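## Equipment Planning: Gripper Replacement and the Simulation Bench

The Prernen automation group has completed its equipment plan for the coming budget year. Department leads should review the items below before submitting their own requests in May, as several lines affect shared space and shared funds.

### What the plan covers

The largest item is the replacement of gripper fingers across the two handling cells at Shearer. The current stock has been in service since the cells were commissioned, and spare sets are no longer kept by the original supplier. Doteck has quoted $78 per finger set, with delivery to the Shearer receiving dock. The quotation holds until the end of May. Orders placed after that date will be priced again.

The second item is a workstation for simulation work, budgeted at $1,651 including the display and a three-year service agreement. The workstation will be assigned to the automation group and will be available to other departments by reservation. Requests for time should go through the equipment desk and should state the software needed and the expected length of use.

A second arm for the Wunetti site was considered and has been deferred. The group found that floor space at Wunetti is not yet settled, and that installation costs could not be estimated with enough confidence to support a request. The item will be brought back when the site layout is approved.

### Simulation before purchase

Beginning with this plan, any request for a new gripper, finger or end-of-arm tool must include results from simulation. The requesting department is asked to model the tool at the work surface where it will be used and to record the reach, the approach angle and the clearance from nearby shelves and walls. The automation group will supply the room models and will help departments that have not used them before.

This requirement applies to purchases and to long-term leases. It does not apply to like-for-like replacement of worn parts, and the Shearer finger sets are therefore exempt. Departments that already hold a signed quotation may proceed under the earlier rules, provided that the order is placed by the end of May.

Results may be submitted as a short written summary with still views attached. Full recordings are not needed. Please state the height of the work surface used in the model, as this has been the most common omission in past submissions.
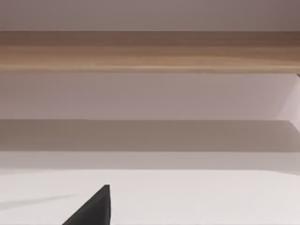

*Simulated view of a gripper finger at a white tabletop, with a wood shelf on the wall behind.*

### Preparing a request

Departments should list the purchase price, shipping, installation and training as separate amounts. Service agreements must be shown by year. A request may include up to 3 alternative quotations, and the preferred supplier should be marked clearly.

Equipment that draws on shared compressed air or requires a change to the electrical supply must be reviewed by Facilities before it reaches the budget office. Forms are available from the equipment desk, which is open until 4 p.m. Completed requests should be sent to the same desk, with a copy to the department's budget contact.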